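Buvow Forum > Data collection > Handheld grippers

Thread: How many demos before you change the room?
Started July 31, 2024 by tarn_hollow

tarn_hollow wrote:
We're collecting pick and place examples with the handheld gripper and I'd like to know how others split their sessions. So far we have 300 demos, all from one corner of the lab. The policy does well there and badly everywhere else. My plan was to get to 447 in the same spot and then move. Is that daft?

pellet42 wrote:
Not daft, but I'd move now. On the Duman set we did 175 in one place and the last hundred or so added very little. Shifting the furniture helped more than extra takes did.

ovenglove wrote:
I disagree with pellet42. If you move too early you can't tell whether a failure comes from the new room or from sloppy demos. Get one place solid first, with a held-out batch of 26 that you never train on. Then move.

Also check your tags before every session. One scuffed marker cost us a whole afternoon.

tarn_hollow wrote:
Tags are fine, I think. We have a marker cube on each finger and check that both show up before we press record. Ours is mostly an ordinary office space with chairs, desks and cables on the floor, and I haven't tidied any of it away. 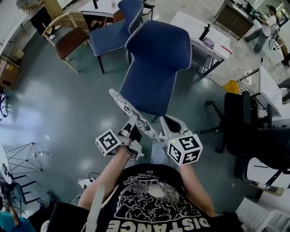 What I haven't settled is how fast to move. Two of us collect, and my takes are a good deal slower than my colleague's. The Vatanex loader doesn't seem to mind, but the trained policy pauses in odd places and I suspect that's me.

pellet42 wrote:
It probably is. Trim the dead time at the start and end of each take, and don't hover before you close the fingers. Leave the clutter where it is. We cleared ours for the first batch and had to do it all again.

ovenglove wrote:
Agree on the clutter. On speed, I'd keep both people in the set but tag each take with who did it – you can drop one later if you need to.

tarn_hollow wrote:
Right, we'll hold out 26, log who did what, and move to the second room this week. I'll post the numbers when the next training run is done.

3 comments from the old site

mossbank: We had the same pauses on the Zurkby rig. Trimming fixed most of it.

quietlathe: Still think more takes in one place is a waste of time.

ovenglove: Only if you skip the held-out batch.

We use cookies to keep you logged in. By carrying on you accept our cookie policy.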